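Speaker notes - "The bed comes first", evening talk, village hall, July

Slide 1 - hello

Say hello, thank them for coming out, check they can hear me at the back. Last time I did this one I got 16 people and a dog, so if there are more than that tonight, say so!

Start with the confession. I'm not a tidy person. I write a small newsletter about housework (308 readers at the last look, hello to any who are here) and I started it because I couldn't keep one bedroom straight for a whole week. Pause. Wait for the nodding.

Slide 2 - what a bedroom looks like mid-morning

Don't rush this one, let them look. Orange bed cover all in wrinkles, something dark red crumpled on top of it, a cabinet door standing open, and a pile of clothes on the low top under the window. I'd guess most of us have got a version of this at home. Ask who would start with the clothes. Hands up. Then ask who'd start with the bed.
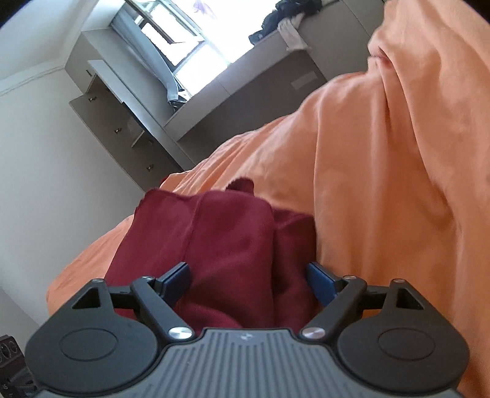
Slide 3 - why I start with the bed

It's the biggest flat thing in the room, and once it's flat you've got somewhere to fold. I used to fold clothes standing up, holding them under my chin, and it took forever.

Order I use:
Small things off the bed first, towels and clothes and so on.
Pillows and cushions onto a chair.
Pull the bottom sheet tight, corners last.
Duvet on, one good shake from the foot end.
Blanket folded in thirds across the bottom.

Tell the Wenitz story here if time (the guest house, the landlady, the seven blankets). Skip it if we started late.

Slide 4 - the heap

My favourite slide - a duvet heaped up on one side and a maroon blanket bunched on the other, with a red cushion up near the head of the bed. People tug at a heap like this from the top and it just moves about. Find two corners of the duvet, hold on to them, and walk backwards. Blanket comes off before any of that, or you'll be dragging the pair of them together.
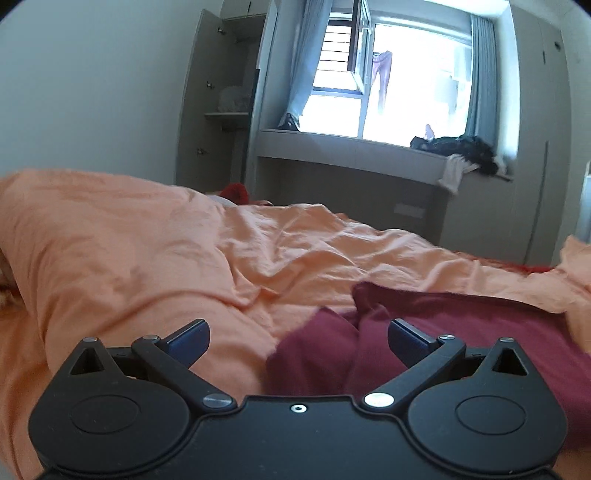
Beryl Crabtree wrote in after the last talk to say that walking backwards is all very well with a bit of floor behind you, but her bed is against the wall on two sides and she does the whole thing kneeling on the mattress. Read that out, it always gets a laugh, and then give her method, which is a good one: far corners first, shuffle back towards the edge, near corners once you're standing up again.

Slide 5 - clothes

Keep it short. Fold on the made bed, put away straight from there, shut the cupboard doors as you go. Mention the chair. Everyone has the chair.

Questions, then tea. Leaflets are by the door, and I had 400 printed so please take a few for the neighbours.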